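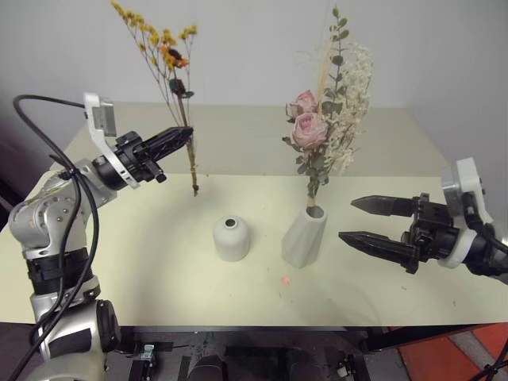
How short should I cut dried stems for a small vase?

Start at two times the height of the vase, then trim a little at a time until the tallest bloom sits where you like it. Dried stems snap easily, so use sharp scissors!

Now the fun part. Put the biggest bloom in first, right in the middle, and tuck the small yellow and orange ones around it (turn the vase as you go). Got a taller vase too? Try pink roses with eucalyptus and something fluffy on one side – so pretty next to a short, warm-colored bunch.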